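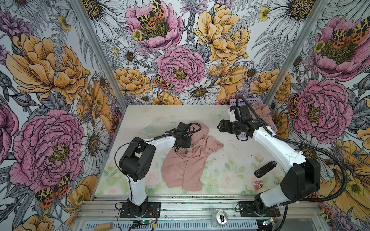
Hulham Shared Workshop
Two-Arm Table Build – Handout 2: Cloth Handling
October 21, 2022

Read this before you book time on the table. Handout 1 covered cutting the rail, squaring the posts and bolting down the base plates. From here on we assume the arms are mounted and both controller boards power up.

1. Why cloth

A block has one shape. A shirt has a new shape every time you put it down, and the arm has to find something to hold without a fixed point to aim for. Seams, hems and collars are the useful places. They are thicker than the rest and they stay where they were sewn.

We keep the garments and the basket in similar light colors so that nothing in the program can lean on an easy color difference. If your code only works on a dark sock on a white board, it will fail in session 2.

2. Approach height

Bring the open fingers down slowly until the tips are just at the fabric, then stop. Do not drive them into the board. The board flexes a little and the shoulder motor will keep pushing, and after a few minutes the driver gets hot and shuts off.

Set the closing speed low for the first tries. A fast close pushes the cloth out ahead of the tips. Aim across a ridge if there is one, so each finger goes down on its own side of it. Along a flat seam, turn the wrist so the fingers close across the seam line.

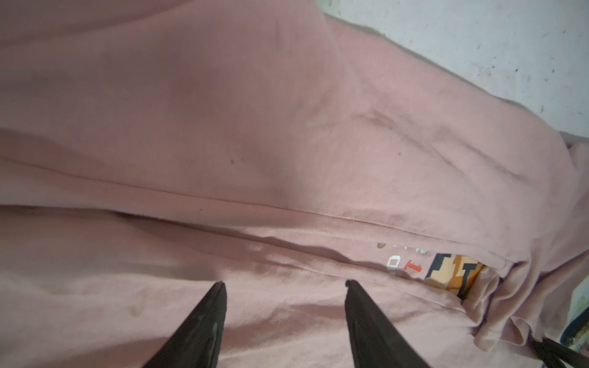 Matilde Cordeiro wrote back after the first draft of these notes that the slow close is fine for knits, but on thin woven fabric she had better luck lifting the wrist by 2 mm while the fingers were still closing. Otherwise the tips scrape along the board and come together with nothing between them. I have tried it since and it works on most things. Put it in as an option in your script and leave it off by default.

3. Waistbands

Elastic is a special case. The gathers give the fingers plenty to hold, so the grip itself is easy. The trouble starts at the lift. The band stretches, the load on the wrist climbs, and then the far side comes up all at once. Keep the lift short, pause, then go on.

Keep drawstrings clear of the fingers. A loop of cord around a fingertip will stay there when the gripper opens, and the next move drags the whole garment with it. 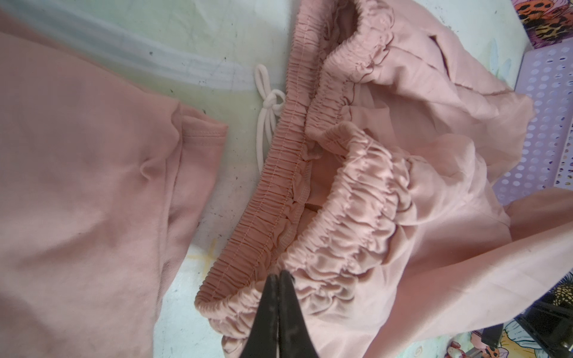
Two more settings matter for stretchy pieces. The grip limit in the Vulico config file ships at 666, and for elastic you should bring it down until the fabric holds without the motor whining. Write down the value you end up with. The timeout is 2,000 milliseconds and can stay as it is.

If the arm stalls, cut power at the strip and move the joints by hand. Do not pull on the cable sleeve. The connectors inside are the small kind and they come loose – ask Kálmán, who has recrimped most of them.

4. Working with both arms

Everything so far used one arm at a time. Flattening a shirt takes both. One gripper holds the near side while the other pulls away from it, then they let go and trade. Start with the two grippers on opposite sides of the garment and keep their paths from crossing. There is no collision check in the version we run, so the order of moves in your script is the only thing keeping the wrists apart.
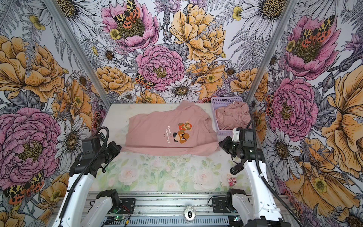

Notes by Viktória Lengyel, Hulham Shared Workshop. Section 4 checked by Aranka Bodnár.

Run the two-arm script at low speed with one person at the power switch. When the shirt is flat enough, fold from the hem toward the collar. Expect about 17 tries before a fold comes out square, and save the log from every one of them, including the bad ones.

Before next session:
Run the single-arm grasp on a seam and on a hem.
Note your grip limit for one knit piece and one elastic piece.
Wipe the board and return the garments to the basket.
Check that the base plate bolts are still tight.

The spare finger pads are in the drawer marked Aneck. Sign for them on the sheet inside the lid.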